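Subject: Re: [household-swap] Cleaning cloths, how do you all store them?
From: Grażyna Olszewski
To: the household-swap list

Hello everyone, and a special hello to the new folks who joined in May,

I've been meaning to answer this since Monday and then the week ran off with me, so I hope the question is still open. I'll quote the part I'm answering so you don't have to dig for it.

> We moved into a smaller place and the cleaning cloths have
> taken over. They're under the sink, on top of the dryer, in a
> bag on the back of the pantry door. I can never find a clean
> one when there's milk on the floor, and I'm fairly sure the one
> I used on the kitchen table last night had been in the bathroom
> the day before. Do you fold them? Roll them? Is a drawer better
> than a bin? And how many does a normal household need? I stopped
> sorting at 49 and there was still a pile to go.
>
> Thanks from a tired person,
> Ernent Road

First of all, 49 doesn't shock me one bit. When I cleared out my mother's linen closet I found cloths inside pillowcases inside a suitcase, all of them ironed. They breed in the dark, and people who love you keep giving you more.

I was a drawer person for years. It was the second one down, next to the stove, and it looked lovely for an afternoon each time I tidied it. Then somebody would need a cloth in a hurry and pull from the bottom, and the whole thing would turn into a nest again. The drawer also stuck when it got too full, and there was always one corner of terry cloth caught in the runner at the back. If you have a deep drawer and patient people, it may suit you fine. I had neither.

What I do now is keep them in a plastic basket with handles and holes in the sides. It lives on the shelf over the washer and comes down to the table when I'm folding or when I'm doing a proper clean of the downstairs, and then I carry it from room to room with me (this is the part I didn't expect to like so much — no more walking back for a fresh cloth with wet hands). I'd look for one with holes whatever brand you buy. I had a solid-sided Bromisik bin before this and the cloths at the bottom picked up a smell, I suppose from going in a little damp, which was my own fault but still. The holes also let you see what color is in there without lifting anything out.

As for color, that's what would have saved your kitchen table! In our house yellow is for the kitchen and for dusting, and the dark brown ones are for floors, shoes, the dog's feet and whatever is under the car. My husband used to say he couldn't remember a system, but he can remember that a brown cloth doesn't go near a plate. I keep the bathroom ones in the bathroom, on a hook, and they never travel. You could pick any colors you like, of course. Ours came from what we already had the most of.

On folding: I fold the kitchen ones in half, then in half again, then over once more into a fat little bundle. Rolling looks pretty, but mine come undone as soon as the basket gets moved. The floor cloths I don't fold at all. I shove them down the side and feel no guilt whatsoever.

And how many? I can only tell you what works for 2 adults and a muddy dog. I keep a week's worth in the basket and a second week's worth in the wash or on the line, and everything past that went to the garage or to the animal shelter on Aguiar Street, who were so pleased to have them that I went home and found another bag. Do call them first and ask which days they take donations, they changed it over the winter.

A word on washing, as somebody will surely ask. No fabric softener on the microfiber, it leaves them slick and they push the water around. I wash yellows and browns apart for the first few loads, after an incident with a Brovix floor cloth and a white blouse that I'm still not ready to discuss. Low heat in the dryer, or the line if it's nice out. And shake out the floor ones over the porch rail before they go in, your filter will thank you.

I would start by tipping the whole lot onto the bed and pulling out anything with a hole or a stiff patch. Don't try to do the sink, the dryer and the pantry door on separate days, I did it that way once and just moved the cloths in a circle.

Please write back and tell us how you get on. I also have 3 spare hooks, the stick-on sort, still in the packet, if they'd be of use to you or anyone else on the list. I can bring them along to the next swap.

Warmly,
Grażyna
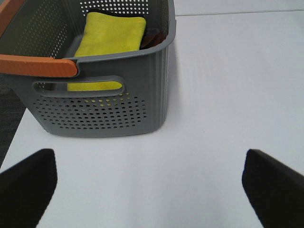 The gray basket with the orange handles, kitchen yellow folded inside and a brown one tucked down the side.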